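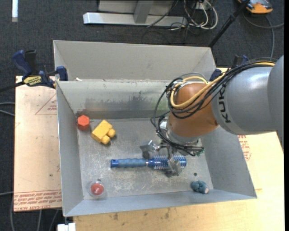 Bin picking is my day job at Drokness, and this week's workshop tip comes straight out of our grasping study (we call it Minhas). Clamp your bin to the table! We made 209 picks with the bin free and 209 with it clamped, and the free one had crept 2 inches by the end, enough to throw off every grasp near the walls. A clamp on each side of the rim, like the blue and black ones on ours, and the misses near the walls dropped from 18 to 6. Round things such as that blue hairbrush gained the most, and I'd put one in any test set. Same trick at home, by the way: clamp your parts tray before you go digging for screws, and snug is plenty, you don't want to bend the rim.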